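The head greenkeeper at Belura, an 11-hectare site on heavy clay, changed his approach to aeration in February. Until then the greens were hollow-cored twice a year and left alone in between. The club now runs a Pirkard deep-tine unit on a fixed schedule, supplied through Fleltano.

"The root zone was sealing at 100 millimeters," he said. "Water sat on top of that layer and the roots stopped there. Coring took out thatch, but it never reached the problem."

The unit is set with 16-millimeter solid tines on the approaches and a narrower set on the greens. Forward speed is kept low. He checks hole spacing at the start of each green and adjusts the gearing if the pattern opens up on a slope.

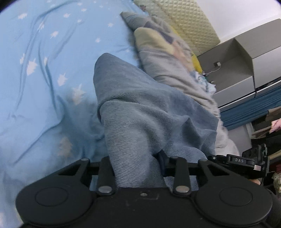
*Blue-gray garment over a light blue sheet.*

Heave was the main concern before the first pass. Kick angle – the amount the tine levers back under the surface – was set to 5 degrees and left there.

"You can go higher on a fairway. On a green I want the hole and a small amount of fracture at the bottom. If the surface lifts, you spend a week rolling it out again."

Topdressing follows on the same day if the sand is dry enough to brush. He uses a medium-coarse grade from Cao, matched to the existing profile, and does not change the rate between greens.
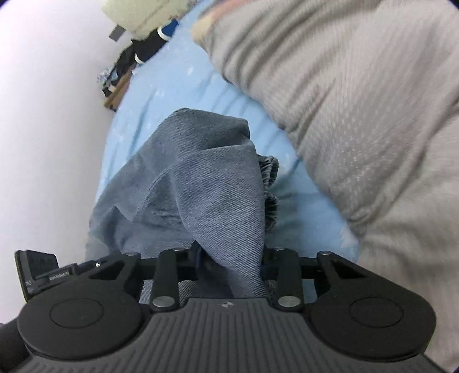
"The sand has to match what is already down there. Put a finer one on top and you have built a new layer, and then you are back where you started."

Moisture readings are taken at two depths on every green before and after each pass. The gap between the two has narrowed on all but the practice green, which is shaded on its east side and drains into a blocked lateral. That pipe is due to be replaced before the next treatment.

Maintenance on the machine has been limited to greasing, a belt check and one set of worn tines. He replaces tines as a full set.

"Mixed lengths give you mixed depths," he said. "The next pass is booked, and the tines for it are already in the shed."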